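Notebook, glaze bench. Friday, started writing at 4 p.m.

Crazing again, and the dunt test that wasn't

Pulled the second half of the Hiebert liner batch this morning. Everyone who walked past the shelf said it looked great. It does look great. It looked great last time too, and then the mugs sat in the office for a month and came back with lines all over the inside like an old dinner plate, brown where the coffee had got in. So I'm not writing "fixed" anywhere until I've seen these go through something rougher than a nice morning on a shelf.

For whoever reads this later: the Hiebert liner is the gloss white we've been using on the inside of everything since the old bagged stuff ran out. Recipe card is taped in the front of this book. The card says "no crazing on most bodies." I would like to meet the person who wrote "most bodies" and ask which ones. Ours is the Nekholm white stoneware, and on ours it crazes. Sometimes on cooling, sometimes a week later, sometimes only once it's had hot water in it.

The story going around the shop is that it was the kiln. Opened too hot, cooled too fast, somebody peeked. I don't buy it, or at least I don't buy it as the whole story. The controller log for the last firing shows a perfectly dull curve all the way down and the lid stayed shut until the next morning. A fast cool can make a bad fit show up sooner. If the glaze shrinks more than the clay does, it's under tension, and it will let go eventually whether you baby it or not.

The other theory is that we're underfiring the body, it's still drinking water, and it swells under the glaze over time. That one I take more seriously. It would explain the late crazing, which plain misfit explains less well (though not badly; stressed glass can take its time). And it's testable without arguing.

So I tested it. Absorption, the boring way. Unglazed bars from the same bag of clay, fired on the same shelf as the mugs, weighed dry, boiled, left to sit overnight in the water, toweled off, weighed again. The supplier sheet gives a low figure at our cone and I had been taking that on faith, same as everyone. Ours came out higher than the sheet. Not shockingly higher. High enough that I ran the whole thing a second time with a different towel, because how hard you wipe matters more than it should and I had been sloppy with the first lot. Second run came in a bit lower, still over the sheet.

I want to be careful here. Two runs with bars I rolled out by hand and a kitchen scale that only reads to the gram is thin evidence. The biggest bar I had weighed 646 grams dry, so a gram either way on that one doesn't hurt much, but the small ones are nearly useless and I've crossed them out in the table. Next time make them all big. Next time use the good scale, if it ever comes back from the front office, where it is apparently weighing parcels.

Witness cones, for the record: the target cone was down on the top and middle shelves, and soft but standing on the bottom shelf. The bottom shelf has always been cool. We all know it, and we all keep putting mugs there because they fit. Going back through the book, I can't tell which of the crazed mugs from last time were bottom shelf and which weren't, because nobody marked them, me included. That's annoying. It's the one piece of information that would have settled half of this. 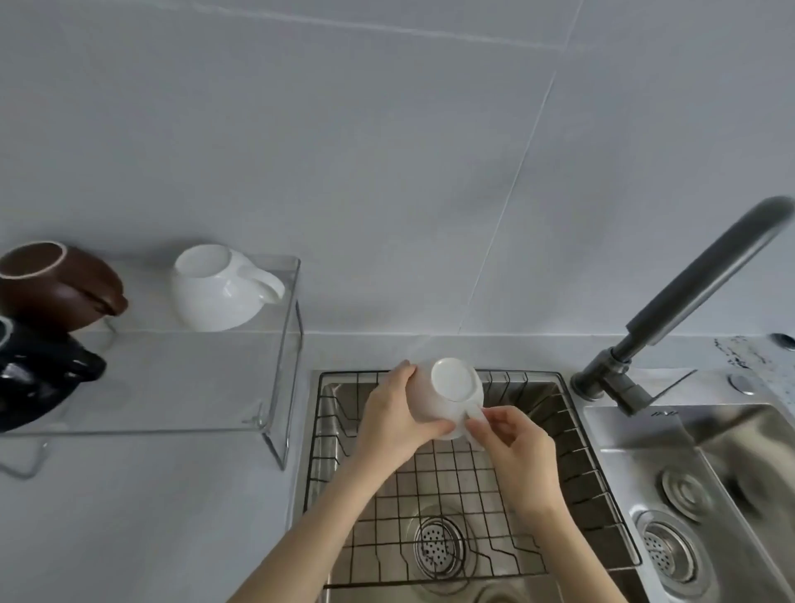 From now on every piece gets a shelf mark in underglaze pencil on the foot before it goes in. T, M or B, plus the batch letter. It takes no time. I've put the pencil on a string by the kiln so it can't wander off to the decorating table.

Precious Yap read the paragraph above about absorption over my shoulder and disagrees with where I'm heading. Her view is that I'm about to blame the clay because I like the glaze. Fair. I do like the glaze. Her argument is that if it were only moisture swelling, the crazing should be worst near the foot, where bare clay lets water in, and it should get better toward the rim. What we had last time was pretty even all the way up the inside. She also pointed out that the tiles crazed, and the tiles never saw water at all. I had forgotten the tiles. I don't have a good answer for the tiles.

So possibly it's both, and possibly I've spent a day measuring the less important one.

What I did next (after lunch):

Mixed small line blends of the liner with extra silica. Base, then a little, then a little more, up to 15 parts added per hundred at the far end. The idea is the usual one: more silica, less expansion, less tension. The far end will probably go stiff and cloudy at our temperature and I don't expect to use it, but I want to see where it breaks so I know the middle isn't luck. I sieved everything twice. The far end was a pain to get through the screen and left grit, which I pushed through with the back of a spoon, so if there are specks in that one, it was the spoon and not chemistry.

Also made up one cup of the base with a bit of the sodium feldspar swapped for spodumene. Somebody on a forum swears by this. The same somebody also swears by leaving a bowl of vinegar in the kiln room, so I'm keeping my hopes at a reasonable height. Lithium does bring the expansion down, that part is in the books. Whether it does so without making the surface go strange is what the test is for. Keep the amount small. Too much and you get the opposite problem, the glaze shivering off the rim in slivers, and I would far rather have ugly brown lines than slivers of glass in somebody's tea.

The Sesden calculator puts the expansion of the base at the high end and the silica blends lower in a nice straight line. It is a calculated number. It assumes everything melted and everything in the bag is what the bag says. I use it for the direction and ignore the decimals. Last year it told us with great confidence that the blue was a perfect fit, and we all remember the blue.

Thermal shock test, written down properly so we quit doing it four different ways:

Freezer overnight, empty and dry. Out of the freezer straight into the sink, fill at once with boiling water. Leave it until you can hold it. Empty, dry, then ink on the inside, wipe, look under the lamp with the loupe. Repeat. Stop at the first line and write down which round it was. If it gets through 4 rounds, it goes into daily use with a mark on the foot and gets looked at again in August.

Wear glasses and keep your hands back when you pour. A cup can let go all at once.

I am doubtful about the ink, by the way. Blue pen ink shows lines well on the white, but it also settles in pinholes and scratches, and I'm fairly sure a couple of the "crazed" ones from last time were only scratched by the spoon drawer. Look for lines that join up into a net. A lone line is probably a scratch. Two people look, separately, and don't tell each other first.

The application thickness thing. Flasero sent over their dipping notes along with the last order, and the notes say thinner coats craze less. True in general. But when I scraped through the coat on today's test cups with a pin, the thick ones were ones we had dipped with the bucket too heavy, and the bucket was too heavy because the lid had been off. Hydrometer read well over where we say we keep it. I thinned it back and stirred. So now there's a third thing changed since last time, and if these come out clean I won't know which of the three did it. I should have left the bucket alone until the blends were done. Too late. At least the line blends were all mixed fresh and dipped for the same count, so those compare with each other even if they don't compare with anything else.

Controls: base glaze at the old heavy thickness, base glaze thinned, both on all three shelves. I had to bump some of the plates to make room, sorry. They're on the cart under the plastic.

Firing plan. Same schedule as before, no changes, no matter how tempting. There was a suggestion to add a hold at the top to even out the bottom shelf. I think the hold is a good idea and I don't want it in this firing. Next one. If the absorption bars from the bottom shelf come down with a hold, that tells us something, and it only tells us something if we haven't also changed everything else.

Kiln loaded by quarter past five. Bottom shelf has three large bars this time, top shelf three, middle three, all from one bag, all marked. Cones on every shelf. Controller says 83 for the room side thermocouple, which is a warm afternoon even for this corner, so I've left the back door propped and the fan on. Close it when you leave.

Things I don't believe yet and would like to be talked into or out of:

That soaking the old crazed mugs in bleach and refiring them heals anything. The lines might close up in the melt. The fit is the same as it was, so why would they stay closed?

That the new bag of silica is the same mesh as the old bag. The label says so. It felt coarser in the sieve. Could be my imagination. Kept a jar from each, on the window ledge, labeled.

That the lab tap water has anything to do with it. Please stop bringing this up unless you've got a test in mind.

To do: get the scale back. Find the second loupe. Ask Nekholm for the batch sheet for this clay, the real one, not the catalog page. Don't open the kiln before it's cold, and that includes me.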